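4.2 Tableware episodes and relabelling

Episodes were gathered with the two-arm setup from Section 3, head view plus joint states. 679 episodes recorded, 672 kept. The seven dropped ones had clock drift between the arms and were no use for training. Operators (J. Li, D. Bai) swapped after every 80 episodes, mostly to stop one person's habits taking over the data.

Each episode is cut into short segments at gripper open/close events. 3306 segments in all. Every segment gets one plain sentence, written by a second person who did not drive the arms. Cutlery was the slow part: thin, shiny, flat on the surface, and the depth estimate is poor there. We therefore gave the policy colour input only for this group.

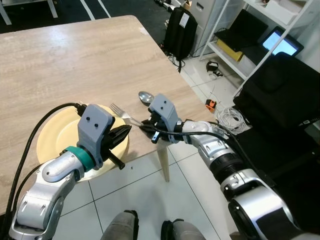 Why cut at gripper events and not at fixed time steps? Fixed steps often split a grasp in two, so the sentence fits neither half. Gripper events are already in the log and cost nothing to find.

Figure 4. Head view, tableware group. Both arms at the table, with a plate, fork and spoon.

Labels were checked by A. Purves on a random subset. Most disagreements were over which arm was "leading" when both moved at once. Rule used from then on: the arm that closes first leads. Crude, but annotators stopped arguing and the label files got shorter. Old segments were relabelled under the same rule with the Drota tool.

Bowls and mugs next. Same cutting rule, same sentence format, no change to the network. The start layout was varied by hand between episodes, and no markers were put on the table. We did not tidy the background, as the Tollum baseline was trained on clean rooms and we wanted to see how far that hurts it. 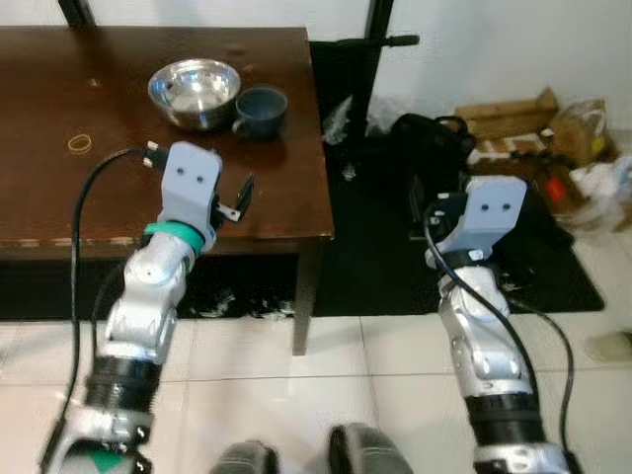 The baseline got the same number of updates and the same batch size. Its weak point was arm choice: given an object near the middle it tended to swich sides partway through the reach, then stall. Our model did this less often, and when it did it usualy finished the reach anyway. Handles remain hard for both. Failure cases by object group are in the appendix; transfer to the Celtell arms is left for Section 5.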